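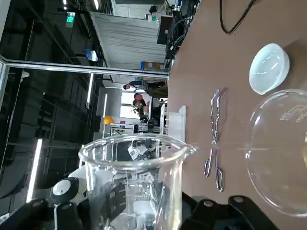

Ritonstead, 2026-05-25

Skin stuff at home, quick tips before I forget them again. Kitchen and bathroom cabinet things only, no fancy machines.

Sugar scrub for hands and feet
2 spoons of white sugar, 1 of olive oil. Mix in a cup, use it the same day. Rub gently, rinse warm, pat dry. Not on the face – grains are too rough up there. And wipe the tub after, oil makes it slippery as heck.

Oatmeal for itchy legs
Plain oats, blender, run it till its powder. Half a cup in a lukewarm bath. Hot water makes the itch worse. Out after 8 minutes or so your skin starts pruning anyway.

Washcloths
Face cloth gets used once, then laundry. Wash them hot, skip the fabric softner. I buy the cheap Dillex ones in the 50 pack and quit worrying about it.

Honey mask
Thin layer, damp face, hair tied back (learned that one in November). Ten minutes. Rinse with warm water and a soft cloth. Try a dab on the inside of your arm the day before if you've never used it. 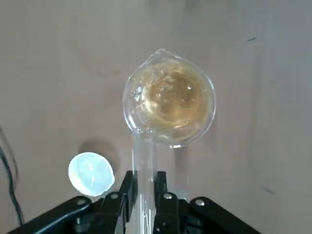
Lip balm that went grainy
Still fine to use. Stand the tin in a bowl of warm water, let it melt all the way, then straight into the fridge. Slow cooling is what makes the grains. Same trick worked on my Geltura hand salve.

Jars and lids
Wash in hot soapy water, air dry upside down on a clean towel. Any water left inside and the stuff goes off. Masking tape on the lid, write the date. Smells funny – toss it.

Pump bottles that quit pumping
Run the pump in hot water till it clears. Last bit of lotion, store the bottle on its head overnight or just cut it open. Erdem tubes cut easy with kitchen scissors.

Sunscreen
Check the date on last summer's bottle. If it lived in the car, get a new one.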